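About us

Hi, and thanks for clicking through. Most people land on this page because they want to know who's behind Drustdale before they send us an email, which is fair enough, so I'll try to tell you who we are and what a normal week looks like.

Drustdale is a small company that teaches robots to do household things by showing them. I started it after eight years of writing software for warehouse conveyors. I liked that job, but I kept coming home to a sink full of dishes and wondering why all the clever machinery stayed on the other side of town. A conveyor knows where every box is going to be. My kitchen table has never once been the same two days in a row.

So we do demonstrations. If you've never come across the idea, it goes like this. Writing out every movement a robot should make is slow and the result breaks the minute somebody moves a cup, so we have a person do the job, record how they did it, and let the robot's software learn from a great big pile of those recordings. There are two ways we go about it. One is remote control, where a person sits at a set of handles and the robot's arms follow along. The other is hand-held grippers, where you leave the robot at home altogether and just pick things up with the same kind of jaws a robot would have, one in each hand, with a camera riding along.

I have a soft spot for the second way. You can take a pair of grippers up three flights of stairs! You can set up in somebody's living room before lunch and be gone by four. Try that with a robot on a wheeled base (we did, in our first year, and I still owe one landlord an apology about a door frame).

Where the name comes from

It's the road my first workshop was on. There's no dale. There was a tire place and a bakery, and the bakery is the reason I signed the lease. We've since moved over to Permont, where we have the ground floor of an old printing shop with good light on one side and terrible heating on the other. The remote-control rigs live on the warm side, as their operators sit still for longer stretches.

What we do all day

A recording day starts with a task sheet. The sheet says what the job is in one plain sentence: put the fruit in the bowl, clear the table, stand the bottle up, hand the toy from one gripper to the other. Then comes a list of ways to mix it up. Different starting spots, different order, left hand first, right hand first, something soft in the way. We learned to write those sheets short. Our early ones ran to four pages and everybody ignored them, me included.

Then we do the job over and over. I'm not going to pretend it's glamorous. You put a soft toy down on one side of the table, you pick it up, you put it on the other side, you reset, you go again. After an hour your thumbs know things your brain doesn't. The funny part is that people get worse before they get better, and it's nearly always for the same reason: they start showing off. They get quick and flicky with it. A robot that learns from quick and flicky will throw a mango at you, so we spend a lot of time asking grown adults to please slow down.

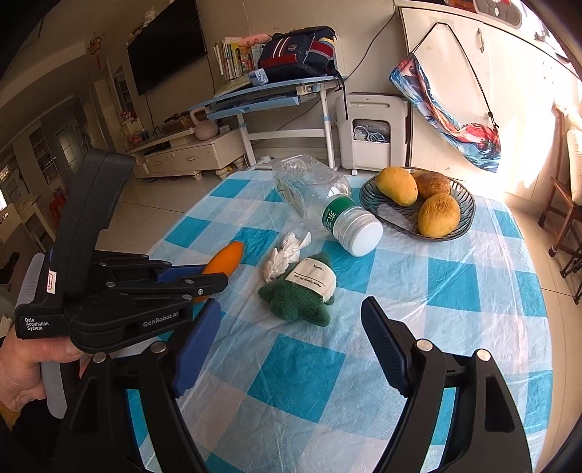 We're also pretty fussy about what goes on the table. Hard things and squishy things behave very differently between two jaws, and so do see-through things, which are their own special headache. Glass and clear plastic confuse cameras, shiny spots move when you move, and a pattern on the tablecloth can show straight through. For a long time people in this line of work steered around all that by using nice solid colored blocks on a plain gray surface. You get lovely tidy data that way and a robot that's lost the second it meets a real house. We'd much sooner have the real house.

That's why so much of our work is done in homes that people live in. We ask our hosts not to tidy up. They always do anyway, a little, and we've given up fighting it, but the bookshelf stays as it is, the bags stay where they hang, and if the sun is pouring in through the window then that's the light we work in. Sunlight was on our list of problems at the start. Now it's on the list of things we go looking for.

How we treat people's homes

I get asked this a lot, so let me put it here. Before we record anywhere, we walk through with whoever lives there and agree on which rooms are in and which are out. Anything private gets put away or turned around first. The family gets to look at the recordings before they go anywhere, and they can pull any of them, no explanation needed. Shoes come off at the door if that's the house rule. We bring our own snacks.

We pay hosts for the day and we pay operators by the hour, never by the number of recordings. I feel strongly about that one. When you pay by the piece you get lots of pieces, and a good half of them will be sloppy. I've seen what it does to people's wrists too. Operators here swap out every hour, they stretch, they complain about my playlists, and they go home at a normal time.

Who works with us

We're eight people, counting me. Nobody on the team has quite the same background, and I think it shows in the work (in a good way). We've got a former piano teacher, two people who came from restaurant kitchens, a physical therapist who looks after our schedules, and a handful of engineers who had to be taught how to fold a towel properly. The restaurant people are the best operators I've ever seen. They don't waste a movement, and they look where they're about to reach, which matters more than you'd guess when the camera is up near your hands.

Our first real client was Hollmann, who wanted an arm that could set and clear a table in a care home. We told them we'd need 2,000 recordings to get going and they very politely asked if we'd added a zero by mistake. We hadn't. In the end we used more, because we threw out a big batch where we'd all fallen into the habit of starting from the same corner. The arm had learned the corner. It was extremely good at the corner. We redid the batch with a dice roll for where everything went, and we've kept the dice on every task sheet ever since.

After that came Boleck, which is our own set of tools for checking recordings. It started as a script I wrote on a train and it's grown up a lot. Boleck goes through each recording and flags the ones where the jaws leave the camera's view, or the picture jumps, or the left and right hands drift out of step with each other. It doesn't decide anything by itself. A person watches every flagged one and makes the call. On our first full run it flagged 98 recordings, and 61 of those turned out to be perfectly fine, so we had some tuning to do. It's much better behaved these days.

Things we say no to

We don't do weapons, and we don't record people without them knowing. We also turn down jobs where the plan is to record one neat demonstration for a video and call it a working robot. I understand why companies want that clip, I really do. But one nice take tells you next to nothing about whether the thing will manage in a different kitchen with a different bowl, and I don't want our name on it.

We also won't promise dates we can't keep. If you ask me how long a new task will take, I'll probably say I don't know yet, let's record for a week and look. Some clients find that annoying. The ones who stay seem to like it.

What we're still bad at

Plenty! Cloth is hard. Anything crumpled is hard, tissues most of all, as they're a new shape each time you let go. Two-handed jobs where one hand has to wait for the other are tricky to record well, and people tend to let the idle hand wander off. We've started having operators say their moves out loud under their breath, a bit like dance steps, and it does help, though it makes for an odd sort of murmuring in the room.

And our resets are slow. Putting everything back between takes eats up a silly amount of the day. If you have a bright idea about that, please write to me, I'm completely serious.

Come and have a go

Twice a year, in April and again in the fall, we open up the Permont shop for an afternoon so neighbors, students and curious people can try the grippers and drive one of the arms by remote control. Kids under ten are usually better at it than their parents - they don't mind looking silly for the first few minutes. No need to book, just turn up after two o'clock and follow the noise.

If you'd like to host a recording day in your home, we'd love to hear from you. You don't need a big place or a fancy one. A table, a bit of floor and a plug socket will do. Same goes if you'd like to work with us as an operator: no experience needed, steady hands are nice, and patience is the main thing we look for. Use the contact form and tell us a little about yourself and what you've been doing lately. I read all of them myself, usually with a coffee in the morning before the heating kicks in, and you should hear back from me within the week.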